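Stoketti Bagging Task Kit for Two-Arm Student Benches

Stock code 522. Supplied by Urodier, in stock for schools and clubs.

The Stoketti kit gives a student team one complete task for a bench with two robot arms: take the oranges from the basket and put them into a zip bag. It was prepared together with Hanane Fawzy, who leads the robot club at Kamel, and it is the same task which the club uses for its August competition.

Students find this task harder than stacking blocks. The bag is soft, it shines under the lamp, and it changes its shape each time when a finger touches it. Usually one arm must take care of the bag while the other one brings the fruit.

Oranges, bags and basket on the bench
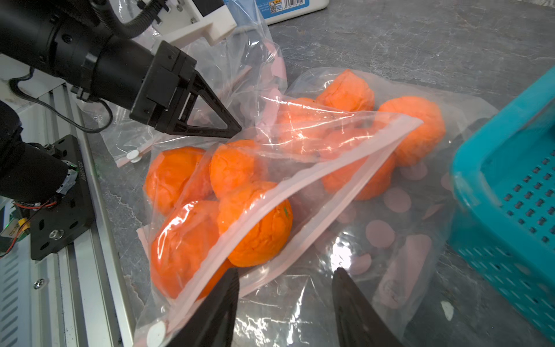
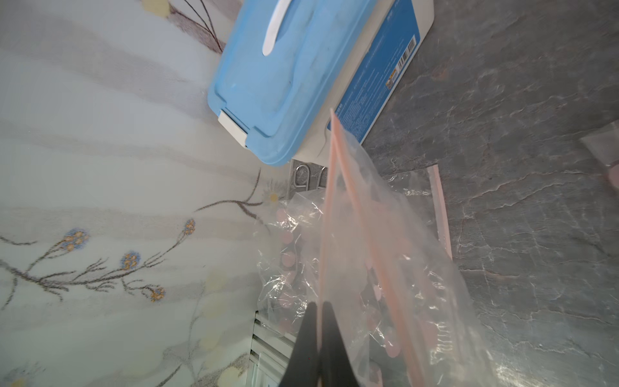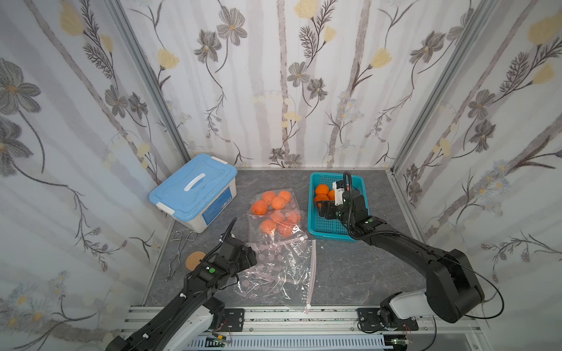

The kit contains play oranges, a perforated basket, a set of resealable bags and a printed task book of 26 pages. The arms, the grippers and the cameras are not included. You need 2 arms with parallel grippers, and the bench should be fixed well, so that it does not move during a run.

The task book has 3 levels. In level one the teacher opens the bag by hand. In level two the team must open it with the grippers. Level three adds the closing of the zip, and for this we advise to plan nearly two full club meetings.

Spare bags are sold separately under the name Tretent. Please change a bag when the zip becomes weak, or the results of the teams cannot be compared.

Questions about school orders: Ertuğrul Başaran, Urodier education desk.

Page last changed: Monday, April 28, 2025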